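5. Setting up the tabletop cell

This section explains how to prepare the Flokska tabletop cell after the arm is mounted on its base and the controller is connected (see section 4). Please read the whole section one time before you start. The work needs one person, one hex key set, a soft cloth, and a ruler.

CAUTION: Keep the emergency stop within reach of your hand during all steps in this section. When the arm is powered, do not put your head or your sleeve inside the enclosure.

5.1 Placing the enclosure

1. Switch off the arm and wait until the status light on the controller is dark.
2. Clean the table. Small grains under the enclosure will scratch it and can make it rock.
3. Put the clear enclosure on the table with the wood-grain floor facing up. Two people should lift it if the walls are already fitted.
4. Move the enclosure until its left wall is 30 mm from the edge of the mounting bracket. Measure at the front and also at the back. The two values must be the same.
5. Press on each corner. If the enclosure rocks, put a thin shim under the low corner.
6. Tighten the screw on the mounting bracket by hand first, then a quarter turn with the key. More than this can bend the bracket.

Note: The walls are acrylic. Clean them only with water and a soft cloth. Alcohol and window cleaner make fine cracks near the edges, and these cracks grow slowly — you may see them only after some weeks.

5.2 Routing the cable

1. Lead the arm cable down behind the bracket and leave a loose curve. The cable must not be tight in any position of the arm.
2. Fix the cable with the supplied clip at the table edge. Do not fix it to the enclosure.
3. Move the arm by hand (brakes released, see 4.6) to the far right corner and then to the near left corner. Look at the cable the whole time.
4. If the cable touches the top edge of a wall, open the clip, give more length, and repeat step 3.

5.3 Checking the vertical approach

The gripper must come down straight. A small tilt is not a problem when the arm is high, but at the floor it moves the fingers to the side and the grip will be poor.

1. Power on the arm and choose Service > Slow mode. The speed limit shows 3 percent.
2. Send the arm to the HOME position. Wait for the tone.
3. Choose Approach test. The arm stops 100 mm above the floor.
4. Hold the ruler upright next to the gripper and compare from the front, then from the side.
5. If you see a tilt, correct the last joint with the arrow keys and press Store. Do not correct it with the mounting screws.
6. Repeat steps 2 to 5 until no correction is necessary.

5.4 Handling test with the practice objects

After the approach is good, test the cell with objects of different hardness. We recommend one soft object, one block, and one open container. The soft object shows you if the closing force is too high, and the block shows if the fingers are parallel. The container gives the arm a rim that it has to avoid.

1. Place the container in the rear half of the floor. A light wooden bowl is well suited, as its thick rim is easy for the overhead camera to find.
2. Place the soft object on the left of the container. A fuzzy ball is good for this.
3. Place the block toward the front right, with free floor on every side of it. It may lie diagonally. The software should find the angle by itself.
4. Close the lid of the controller box and choose Handling test > Soft object.

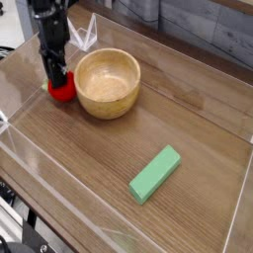 5. Watch the fingers when they meet the object. A soft object may be pressed a little, but the fingers must not push against the floor. If you hear the motor become louder, press Pause and raise the contact height by one step.
6. Let the arm lift the object, carry it over the rim, and release it in the container. The fingers must pass the rim with clear space below them.
7. Take the object out by hand only when the status light is green and steady. Put it back and repeat the test.
8. Choose Handling test > Block and do the same with the block.

Note: When the soft object stands very close to the container, one finger may touch the outside of the container on the way down. The software accepts a light touch. If the container slides, stop the test and leave a wider gap.

CAUTION: Never use glass or ceramic containers in this test. The arm cannot feel a thin rim before it breaks.

5.5 Light and reflections

Clear walls reflect the floor and the lamps. Most reflections do no harm, but a strong bright line along the top edge of a wall can be taken for an object edge.

1. Use even light from above. Switch off desk lamps which shine from the side.
2. Open the live view and look at the object outlines. Each object must have exactly one outline.
3. If an outline appears on a wall, make the search area smaller until the wall is outside it.
4. If you keep a clear stand or another transparent part inside the enclosure, mark its place as a blocked zone. The camera will not find such parts reliably, but the arm can hit them.

5.6 If the test does not pass

Message 870 (contact too early): The contact height is too high for this object, or the object lies on another part. Check the floor, then lower the height by one step.

Object falls during the lift: Clean the finger pads with a dry cloth. If it happens again with the soft object only, increase the closing force by one step. If it happens with both objects, the pads are worn and must be changed (see 8.2).

Arm stops above the container: The rim is inside a blocked zone. Delete the zone and draw it again.

Gripper comes down beside the object: Repeat 5.3 and then the camera alignment in 6.1. Somebody may have moved the enclosure — also check the distance from 5.1, step 4.

When all tests are passed, save the settings with a new name and write the name in the service log. Do not overwrite the factory settings. You will need them if the arm is sent back to Drellmont for repair.

Revised 10 May 2022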